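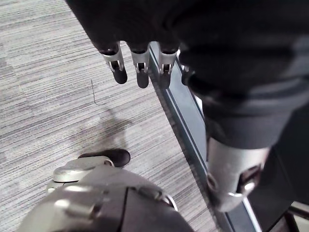 Fig. 1. Mão robótica: dedos com pontas pretas e articulações prateadas.

Produção de Eventos Musicais no Campus
Apontamentos da aula 6: Som ao vivo em salas não concebidas para concertos
Docente: Dagný Bach

1. Enquadramento
Um auditório de aulas é projetado para a inteligibilidade da palavra. Uma banda amplificada coloca exigências diferentes: mais energia nas baixas frequências, níveis de palco elevados, público de pé. O caso de estudo é o concerto dos Lekum no auditório Zorermont, com lotação de 494 pessoas.

2. Tempo de reverberação
Usa-se a fórmula de Sabine:
T = 0,161 V / A
em que V é o volume da sala (m³) e A a área de absorção equivalente (m²). O cálculo faz-se por banda de oitava. O valor a 125 Hz é o mais crítico para bateria e baixo. O público contribui para A sobretudo nas médias e altas frequências, pelo que o ensaio de som com a sala vazia soa mais brilhante do que o concerto.

3. Atraso das colunas auxiliares
Distância entre o sistema principal e o auxiliar: 50 m. Com c = 343 m/s, o atraso é de 145,8 ms. Soma-se depois um desvio de 10 a 15 ms, para que a localização da fonte se mantenha no palco (efeito de precedência).

4. Nível de palco
Os amplificadores de guitarra orientam-se para o músico e não para a plateia. Monitores de chão: no máximo 2 misturas independentes, salvo pedido no rider.

5. Trabalho para a próxima aula
a) Calcular T a 125 Hz e a 1 kHz para uma sala de 1333 m³, com os coeficientes da tabela distribuída.
b) Ler o relatório técnico de Mathis Bouvier sobre o festival Mabula, secções 2 e 3.
Entrega em papel, no início da aula.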